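About Nandero

Hi, and come on in! I started Nandero in a rented unit in Clombridge, and we teach robot arms to get by in ordinary kitchens. Most of our work happens in simulation (a rendered kitchen costs a lot less to crash into than a real one), and our practice setup is called Mallet.

One Tuesday a month we open the doors and run Mallet on the big screen. Last time we'd lined up 600 practice runs, all of them in kitchens, and people stayed way longer than I'd planned for!
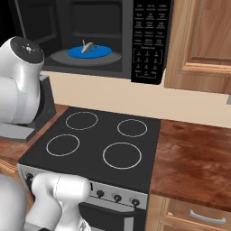

Two views from the simulated kitchen:

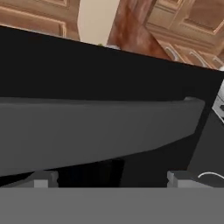 Trirnach wrote to us afterward that the demo was the first one they'd been to where they could ask for a rerun and get it, and that they'd like more time with the gripper controls next visit. Fair point! We've added a longer hands-on slot, and you can bring kids, coworkers or your own kitchen problems. Doors open at 6 p.m.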